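How Film Sound Gets Made

Words to know: Foley, sync, reel, mix

When you watch a movie, you hear footsteps, doors, coats and rain. Most of those sounds were not recorded when the actors were filmed. The microphones on a film set are pointed at the actors' mouths. They pick up speech well and other sounds poorly. The quiet sounds are added later, in a room called a Foley stage.

A Foley stage has a screen, a microphone and a floor divided into squares. Each square is a different surface: wood, gravel, tile, sand, carpet. A person called a Foley artist watches the movie on the screen and makes each sound at the same moment the action happens. Matching sound to action is called sync.

How exact does sync have to be? Movies in some countries are shown at 30 pictures per second. If a footstep is late by one picture, few people notice. If it is late by 8 pictures, almost everyone does. The foot lands, and the sound comes after it.

Paper is one of the harder materials. A letter being opened, a map being folded and a page being torn all sound different. Thick paper makes a low sound. Thin paper makes a high, crisp one. The artist keeps many kinds and tries several before recording.
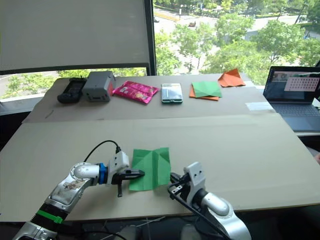

A square of green origami paper with fold lines in it.

The short film Skamlow has a good set of sounds to study. It runs 80 minutes less than a normal feature and has no talking at all, so every sound had to be built. Its Foley artist, Vega Vidal, recorded 354 separate sounds. The footsteps in snow were made by squeezing a leather bag filled with cornstarch. The creaking boat was an old chair.

After the sounds are recorded, they go to the mixer. On Skamlow this was Detlef Nolte. The mixer sets how loud each sound is. A clock that is far away must be quieter than a clock on the near wall. The mixer also adds echo. A small room has very little echo, and a church has a lot.

Music is added as a separate layer. It is kept apart so that the movie can be shown in other languages without recording the music again. The Foley sounds are kept apart for the same purpose.

Try it yourself

1. Record a short video of someone walking across a room.
2. Turn the sound off and watch it three times.
3. Choose two shoes and a hard surface.
4. Play the video and tap the shoes in time with the steps while a second device records the sound.
5. Play both together and check the sync.

If the taps are late, watch the knee. The knee bends before the foot comes down.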